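Visit report: Rillska wiring shop, Toltorville

17 February 2020

The purpose of the visit was to see how Rillska builds the small appliance harnesses we have been buying through a distributor, and to decide whether the drawings we send out contain enough information for the people who work from them. The short answer to the second point is no. Details are given below, in the order we walked the building.

Arrival and layout

Rillska occupies a single-story building on the north side of Toltorville, two turns past the rail yard. Visitor parking is at the rear, which is not marked from the road. Safety glasses were issued at the front desk along with a wrist strap, although the strap was only needed in one area that we did not enter. Phones were allowed on the floor.

The building is divided lengthwise. Goods in, wire storage and cutting are on the east side. Hand assembly, electrical test and packing are on the west side. Material crosses from one side to the other at a single point, a wide doorway with a rack on either side, and the shop treats this doorway as a stock boundary. Anything that passes west has been issued to a job. Anything that comes back east has to be booked in again. It is a simple arrangement and it appeared to be followed.

Wire storage

Wire is held on spools on horizontal bars, sorted first by gauge and then by color. Insulation type is shown on a label at the end of each bar. We asked what happens when two insulation types share a gauge and a color, as ours do. They are kept on separate bars with an empty bar between them. This was introduced after a mix-up in September, when a batch was cut in the lower temperature grade and not caught until the test bench. The batch was scrapped.

Spool ends shorter than 10 meters are pulled and used for samples and training pieces. They do not go into production.

Cutting and stripping

Two automatic machines handle cutting to length and stripping. Both were running during the visit. Setup is done from a job card that lists wire number, gauge, color, cut length, strip length at each end and quantity. The first pieces are measured against a steel rule fixed to the bench, and the result is written on the card before the run is released.

Our own drawings give cut length to the connector face. Rillska needs it to the end of the conductor. The conversion is being done by hand for each of our part numbers, using a table somebody has taped inside a cabinet door. The table is correct for the current terminals, but it will not be correct if we change supplier, and there is no process that would tell the shop we had done so. This is the main action on our side.

Tolerance was also discussed. We call for plus or minus 2 mm on everything. The machines hold that without difficulty on short wires. On the long twisted pairs the twisting operation takes up length, and the result depends on the pitch. The shop would like a pitch on the drawing or a wider tolerance. Either is acceptable to us.

Terminal crimping

Crimping is done on bench presses with one applicator per terminal type. Applicators are stored in numbered trays and signed out. Crimp height is checked with a micrometer at the start of each run and after any stoppage, and pull tests are made on scrap lengths of the same wire.

Insulated terminals are handled on a separate press from the bare ones. The operator showed us two faults to look for on incoming goods: insulation caught in the conductor crimp, and a conductor brush that stands too far forward and interferes with the mating part. We have seen the second in our own returns and had been recording it as a damaged terminal. The return codes should be revised.

The scrap bin at each press is weighed at the end of the shift. Figures were not shared and we did not ask for them.

Hand assembly

This took up most of the morning. The hall has 12 stations in use, each with a bench, a cutting mat, an overhead lamp and a shelf for connectors and ties. Longer harnesses are laid out on pin boards. The small ones are assembled directly on the mat, as the wires are too short for a board to be of any use and the parts have to be turned in the hand several times.

The work observed was the Doritine harness, a multi-wire assembly for a countertop appliance. The sequence at the station we watched was as follows. Housings are loaded first, then the leads with terminals are grouped by length, then the bundle is tied at the marked intervals, then sleeves and covers are pushed on. Cable tie tails are trimmed flush. A tail left proud was described as the most common reason for a harness to come back from inspection, and the cure is a sharper cutter.
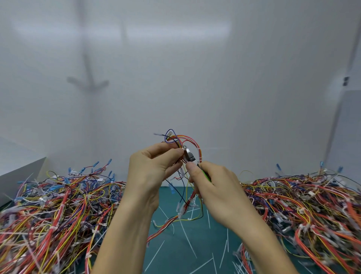
Nyanda Component Engineering Group - Cable and Harness Section

Color is doing a lot of work at this stage. With red, orange, yellow, purple, blue, white and black in one small assembly, the leads can be sorted at a glance provided that the drawing uses the same color names as the spool labels. Ours says "violet" in one place and "purple" in another. The shop has been reading both as the same wire, correctly, but it was raised as a question on the first order and cost a day.

Pieces lie in heaps on the bench on both sides of the mat, ties already on. We had expected hooks or dividers. The explanation given was that the short harnesses tangle less than they appear to, and that hanging them takes longer than pulling one out of the heap. We are not fully convinced. The blue spade terminals stand up out of the pile and are easy to find, but the same projecting parts are the ones most likely to catch on a neighboring loop. A shallow tray with a center rib would be a low-cost trial, and the shop agreed to try it at one station.

The metal component with the black housing on its side needs to be held while the wires around it are worked on. This leaves one hand for the wires and the tool together. A small cradle set into the mat would free the other hand. It was pointed out that a cradle fixes the part in one orientation only and that it has to be turned anyway, so the benefit may be small. No action was agreed.

Lead dress around this part is not defined on our drawing at all. Each assembler we watched had settled on much the same route for the wires, but that is a matter of habit in one shop. A simple view with the exit direction and a minimum bend radius should be added at the next revision.

Electrical test

Every harness is tested for continuity and for shorts between circuits. The test fixture takes the harness connectors directly, and the loose terminals go onto blades mounted on the front. A pass prints a label. A fail locks the fixture until it is released with a key, and the harness goes into a red bin.

Contact wear on the fixture was the weak point. Blades are replaced after some 10 weeks of use, or earlier if false failures start to appear. Replacement is recorded in a paper log beside the fixture. The log was up to date.

No pull test is made on finished harnesses. The shop relies on the crimp records. For the twisted red and white leads we would prefer a light tug check at the fixture - it adds a second or two per piece, and terminal retention in the connector is not proved by continuity alone. Rillska will quote for this.

Packing

Harnesses are bagged, then boxed by count. Boxes are weighed as a check on quantity. Bags are folded over and not sealed, so that trapped air does not push the terminals against the film. Covers on the terminals stay on for shipment. Our incoming inspection has been removing them and throwing them away, then handling the bare terminals for the rest of the line. This should stop.

Actions, our side

Restate cut length to end of conductor on all harness drawings.
Add twist pitch, or widen the tolerance on twisted pairs.
Use one name per wire color, matched to the spool label.
Add a lead dress view for the Doritine harness.
Revise return codes to separate crimp faults from handling damage.
Leave terminal covers in place at incoming inspection.

Actions, Rillska

Move the length conversion table into the job card system.
Trial a ribbed tray at one assembly station.
Quote for a retention check at electrical test.

Travel notes

The early train arrives in time for a nine o'clock start but the bus from the station runs only twice before noon. A taxi has to be booked the day before. Lunch was in the shop canteen, cash only. Wear closed shoes, and bring a jacket for the goods-in area, where the dock door stays open for most of the morning.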